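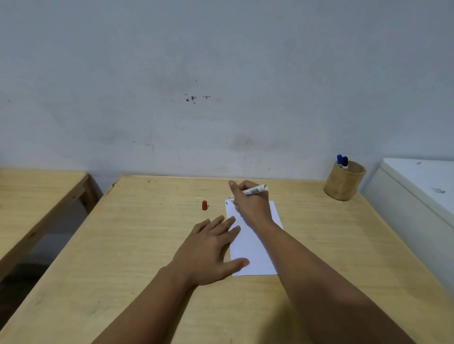

Marcador na mão direita, folha presa pela esquerda, tampa vermelha de pé na mesa. O software tem opiniões sobre os três.

Quando começa um traço?

A pergunta parece saída de um exame de filosofia para o qual ninguém estudou, mas na Grarska ocupou uma equipa de programadores durante boa parte de agosto. A empresa desenvolve software de segmentação de tarefas: recebe vídeo de pessoas a fazer coisas banais, captado do ponto de vista de quem as faz, e corta-o em pedaços a que um robô possa chamar ações. Pegar. Segurar. Destapar. Escrever. O verbo escrever é o que tem dado mais desgostos.

Uma pessoa que desenha uma linha numa folha de papel acha que fez uma coisa. O sistema, batizado Cladunetti num momento de fraqueza coletiva, acha que ela fez 14. Conta a aproximação, o pairar, a descida, o contacto, a hesitação, a levantadela, outra hesitação. Numa das primeiras versões, um sujeito que assinou o nome e coçou o pulso gerou um plano motor em que coçar o pulso era pré-requisito de assinar. O planeador, que é obediente, passou a incluí-lo.

Passei uma tarde a ver isto acontecer num ecrã e saí com respeito pela minha própria caligrafia, que até aí não o merecia.

O problema, explicaram-me com a paciência reservada às visitas, está na ponta do marcador. Vista do alto, entre os dedos e a folha, a ponta ou está tapada pela mão ou está tão perto do papel que alguns milímetros de altura não se distinguem de nenhum. O módulo de perceção tem de decidir se há contacto a partir de pistas indiretas: a posição dos nós dos dedos, a velocidade do pulso e, sobretudo, o aparecimento de tinta onde antes não a havia. A última pista é a mais honesta e a mais atrasada. Quando a tinta se vê, o traço já começou, e o rótulo chega como chegam os convites de casamento de primos afastados.

A solução em vigor consiste em andar para trás. O programa espera pela tinta, confirma que ela ficou lá e só então recua na gravação à procura do momento em que a mão abrandou. Por omissão, a janela de busca é de 35 fotogramas. Já foi de 370, época em que o sistema encontrava o início do traço antes de a pessoa se ter aproximado da mesa, com uma confiança de fazer inveja.

Depois há a mão esquerda, que os manuais de robótica tratam como figurante. Pousada na folha, dedos abertos, não mexe em nada. O Cladunetti classificava-a como inativa e descartava-a. O resultado, executado no simulador por um braço só, foi um papel a passear pela mesa atrás da caneta, como um cão pela trela. A correção obrigou a inventar uma categoria para as mãos que trabalham paradas. No código chama-se «apoio com intenção». Conheço departamentos inteiros que caberiam nela.

As tampas merecem parágrafo próprio. Uma tampa solta na mesa é um objeto; encaixada no marcador, passa a ser parte de outro objeto; e num porta-canetas com dois marcadores tapados, um de tampa azul e outro de tampa preta, tudo depende de a quem se pergunta. O rastreador antigo perdia a identidade da tampa assim que ela mudava de dono e registava um desaparecimento. O relatório noturno chegou a listar 135 tampas desaparecidas, o que em qualquer escritório do país seria um número normal, mas ali abriu-se um inquérito.

Quem resolveu a questão foi a Barbieri, uma empresa mais pequena que fornece o grafo de cena, isto é, a estrutura onde se anota o que está em cima de quê e preso a quê. Passou a tratar o encaixe como relação reversível: a tampa continua a existir, apenas muda de estado civil. Parece óbvio. Custou três reescritas e uma troca de mensagens cujo tom ambas as partes preferem recordar como «técnico».

Falta a parede. Nas paredes brancas reais há manchas, salpicos, pontinhos escuros, e nos tampos de madeira clara também. Para um detetor treinado a procurar tinta nova sobre fundo claro, cada pontinho é uma promessa literária. A Grukport, que faz a ferramenta de anotação usada por toda esta gente, acrescentou por isso um botão que delimita a superfície de escrita e manda ignorar o resto do mundo. É o botão mais carregado do programa. Pedi um para casa e disseram-me que não há licença doméstica.

A próxima versão do Cladunetti vai tentar distinguir escrever de desenhar. Perguntei qual era a diferença, do ponto de vista do robô. Disseram-me que ainda estavam a discutir isso, e que a reunião era às 17h.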